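Horik open-day demo set: data card
August, by Halyna Horobets

Recordings from the Rivadeneyra open day, where visitors watched household items being handled with hand-held grippers. Set-up by Aslak Halvorsen; labels checked by Marleny Taipe.

Contents: 300 clips, 2 views per clip. Storage format is the same as in the Briltness release.

Task: picking and placing mixed goods between a cardboard box and a table. Items include bottles, foil packets and small tools. 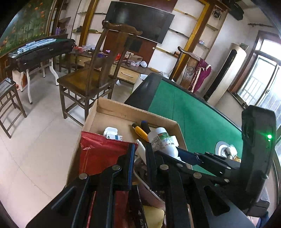
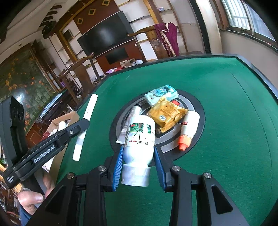
Splits are made by session. Clips from one session never appear in more than one split. Session 4 overlaps the afternoon talk, so its audio track is removed.

Known limits: one room, daylight only. Glare on glossy packaging affects label legibility. Bottle classes are merged under "bottle" in this version; the cap type is stored as a separate attribute.

Report label errors with the clip number and the frame index.

Contact: Ailsa Mowat, Horik data desk | © Horik | Back to top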